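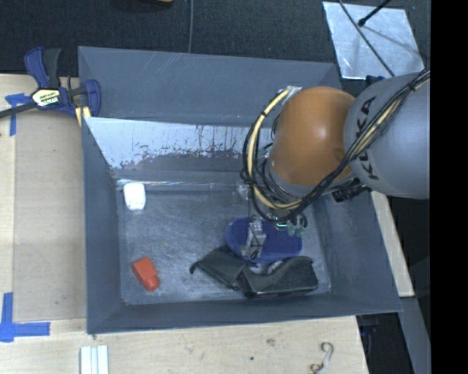 Tuvcombe Allotment Words

README

Hello, and thanks for downloading this. It's a word list. More exactly, it's 2,176 words and sayings that people on the Tuvcombe allotments use for soil, weather, tools, slugs, sheds and each other, typed up by me over two winters with a lot of tea. If you came looking for a proper dialect survey, I'm afraid I'm a retired school cook with a spreadsheet, but you're very welcome to stay.

It started with the word "clommy". I'd said it my whole life (it means soil that sticks to your boots and won't let go) and then my daughter-in-law, who grew up forty miles away, asked me what on earth I was on about. So I wrote it down, and then I wrote down "snibbet" and "back-end beans" and I've not really stopped.

What's in the folder

words.csv is the main list, one row for each entry.
sayings.csv has the longer ones, like "never lend a fork in a dry April". They're counted in the total above.
people.csv tells you which plot each speaker has and which decade they were born in. No names, because a few asked me not to and it seemed simpler to treat everyone the same.

That's the lot, 3 files. Please keep them together, as the speaker numbers in the first two only make sense with the third.

The columns in words.csv

word – spelled how it sounds to me. More on that below, sorry.
meaning – in plain English, as the speaker put it if I could write fast enough.
topic – soil, weather, tools, pests, crops, buildings, people or other. "Other" got a bit out of hand.
speaker – the number that matches people.csv.
heard – y if I heard it said in ordinary talk, n if somebody told me about it when I asked.
side – top or bottom, for which end of the site. The top path lot and the bottom path lot do not talk the same! I thought I was imagining it until I sorted the sheet by this column.
notes – whatever else. Some of these are long. One is mostly a recipe for marrow chutney and I've left it in.

Spelling

I went back and forth on this. Golshifteh Tabrizi, who has the corner plot and used to teach phonetics, offered to put the whole thing into proper symbols and I said yes please, and she's done the soil words so far. You'll find hers in the notes column after a semicolon. Everything else is just me guessing. If a word could be spelled two ways I picked the one that looked less silly, and if both looked silly I put the second in the notes.

Where a word is also a place I've given it a capital. "Going Kurnuteck" means letting your plot run wild, after the old field over the railway, and I've had three different explanations of why that field in particular. All of them are in sayings.csv. I lean towards the one about the goats.

Things I know are wrong

There are doubles. Some entries have up to 3 versions because different speakers gave different meanings and I didn't feel it was my place to choose.

Echeverría is down as a tool, and it does mean a sort of hooked hoe round here, named after the man who used to mend them. It ought to have its accent, but some spreadsheet programs turn the í into rubbish. Open the file as UTF-8 and it should behave.

The rude words are in. They're marked "rude" in the notes if you want to take them out before using the list with children.

Weather is thin. I did most of my asking in the tea hut in January, when there was only one kind of weather to talk about.

Using it

Do what you like with it – print it, sort it, put it in a quiz night. I'd only ask that you say it came from Tuvcombe, and that you don't go looking for the speakers. If you make something from it I would love to see it. Somebody at the Drullotari folk group has already set six of the slug words to a tune and I've had it in my head for a fortnight.

Corrections

Yes please. Send me the word, what you think it means and who you heard say it (gran, neighbour, bus driver, anything helps). I go through them in batches, so don't worry if you hear nothing for a bit, especially in planting time.

Changes

Version 2, March 2026: added the side column, fixed the beans, took out "wheelbarrow", which I had somehow put in as a local word.
Version 1: the first one. It had no people file and a great many typing mistakes.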